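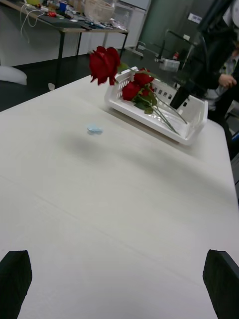 I got to Clelstead with my coat buttoned wrong and a paper cup of tea I had been too polite to leave on the bus, and the first thing they did was offer me more tea. So I knew it was going to be a good morning.

For anyone who hasn't been following along, I've been trying to visit the places where flowers go before they get to the store. I worked in a flower shop for years and never saw any of it. Boxes came in, I cut the string, and that was as far back as my knowledge went. Corkeck is a flower packing company that supplies shops and supermarkets, and this fall they opened their Clelstead building to visitors for the first time. The notice said they'd be showing the robot work, and I signed up the same evening (then worried for a week that I'd be the only one there without an engineering degree, which I very nearly was).

You come in past the loading bay, where it is cold enough to make your nose run, and then through two sets of plastic curtains to the bunching hall. What a room! The smell hits you first, eucalyptus and wet cardboard and something green and peppery that I think is just a great many stems being cut at the same time. The lines run the length of the hall and people stand on both sides, stripping, grading, gathering, tying. I could have stayed there all day and I did stay too long, because the tour had gone ahead and somebody had to come back for me.

The women on the rose line let me try grading. You look at the head, you look at the neck just under it, you turn the stem once and you put it in one of 6 bins, and you do it faster than I've just typed that. I was hopeless. I kept admiring them. One grader told me she had done the same thing in her first month and that it wears off, except with the really dark reds.

The robot work is in a smaller room down the hall, much quieter, with white cabinets and ordinary tables and a cart for the storage boxes. They're practicing with roses, and red ones at that, a few at a time in a white plastic basket with slots in its sides. I asked why so few. Our guide explained that three roses lying across each other is already a hard problem, with leaves hooked over stems and one head resting on another flower's leaves, and that a pair of hands sorts it out without thinking. A gripper with two fingers has to be taught where to take hold so the stem comes free and the bloom doesn't get knocked on the way. I've pulled thousands of roses out of tangles and never once thought of it as something you could be good or bad at!

The gripper fingers are plain black things, a lot blunter than I'd imagined. The camera sits down near them, so it gets more or less a hand's view of the table, and I found that oddly easy to sympathize with.

Now, the part I really wanted to know about was what it all means for the people out on the lines, and to their credit they didn't shoo us past it. The company's other building, at Sutherland, has had machines doing the tying and sleeving for a while now. Those were the jobs that ruined people's wrists. A man who'd moved over from there told me he used to tie all day and go home and not be able to open a jar, and now he looks after the sleeving machine and walks a lot more than he expected to. He likes it fine. He also said he misses the talk, because on the tying bench you stood elbow to elbow, and now he's by himself at one end with ear protection on. I thought that was worth hearing, and I noticed that the guide let him finish.

The plan at Clelstead is that robots would take the unloading first, lifting stems from the basket and laying them out straight, and the graders would stay where they are with the flowers already facing the right way. Unloading is the thorny, bent-over end of the job and I didn't meet anyone who loved it. But it is also where new people start. Several of the graders told me they learned roses by unloading them, and they'd like to know where the next lot is going to learn. The answer was that new starters would be trained beside the robot, clearing up whatever it can't manage and showing it how. The graders did not look entirely convinced. One of them said she'd believe it when she saw the rota.

There was also a bit of grumbling about pay, which I'll mention since it came up twice at lunch. Looking after a machine is classed as a higher grade at Sutherland, but at Clelstead that hasn't been settled yet. There's a meeting in November.

Lunch was soup, very good, leek I think, and bread from Zallano, the bakery by the station. Do go in if you're ever that way. I bought a seeded loaf to take home and ate a shameful amount of it on the bus.

If you'd like to visit, they're running one more open morning and you put your name down at the front desk or by phone. Wear warm socks. The bunching hall is kept at 9 degrees Celsius and the floor is colder than that, whatever they say. There are lockers for bags, and the walk from the bus stop takes 10 minutes if you don't go wrong at the garden center as I did.

They sent each of us home with a bunch at the end. Mine are cream with a pink edge, and I've got them in the blue jug on the windowsill, stripped and cut at a slant, opening nicely.

Posted 10/26/24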